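Trying the Karkine Kitchen Set, a few months in

I've been meaning to write this up since June, when I finally talked myself into the Karkine starter set from Storkstead, and I kept putting it off (sorry to those of you who wrote in!). It's a box of everyday table things meant for robot arm practice, plus a little booklet of tasks, and I have more opinions about it than any grown person should.
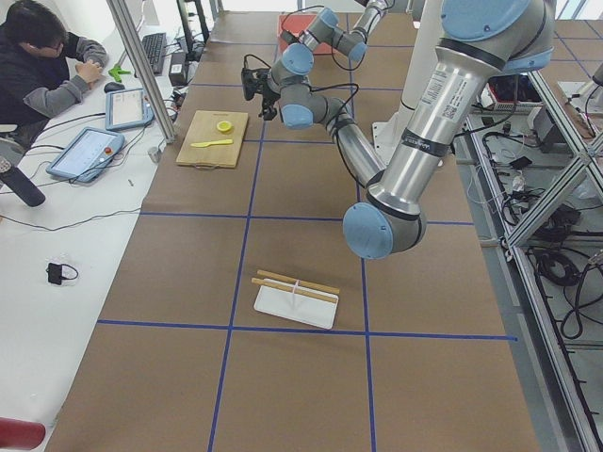
Does the set come with an arm?
You have to bring your own arm and gripper. The box has the props, the booklet and a login for the Wino task library, which runs for a year.

I paid 70 dollars, plus shipping that I'd rather not talk about. For that money I was expecting flimsy stuff, and I was pleasantly wrong. The booklet has 40 tasks in it, sorted from easy to maddening, and I'd tell anybody to skip ahead a little, because the first few pages are mostly "pick up, put down."
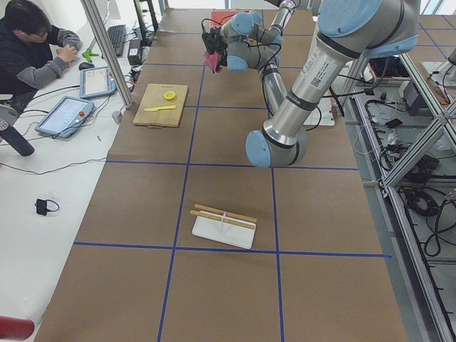

Cloth is where I've spent most of my evenings, and it's the part of the booklet I'd pay for all over again. A hard object stays the shape you planned for. A pink cloth hanging from the gripper like that has its own ideas about where the bottom corner ought to go, and the booklet is good about telling you to lift higher than you think and come down slowly. My old set from Vik skipped cloth completely, so I was starting from scratch and it showed.

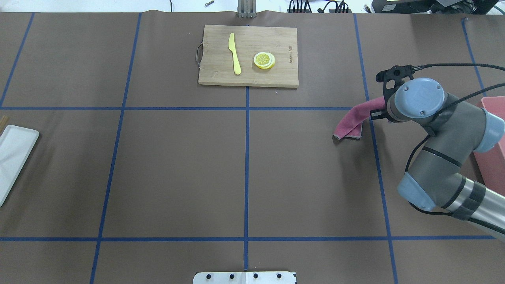 I also like that the tasks give you a starting layout and then let you wander off from it. You can do a page exactly as printed, or shift things over a square and see whether your program copes. Mine often doesn't, but I learn more on those nights!

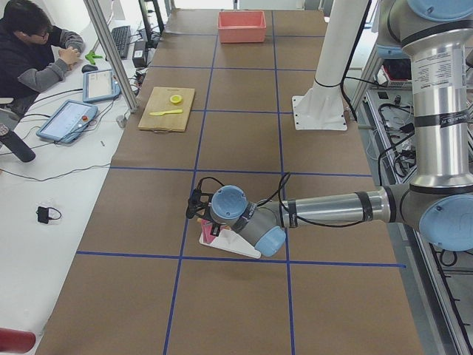
My one real gripe is the task library. Search is slow, and the page for putting things away still has a step missing. I wrote to Storkstead and got a kind reply and no fix so far. If they sort that out I'll add a note at the bottom of this post.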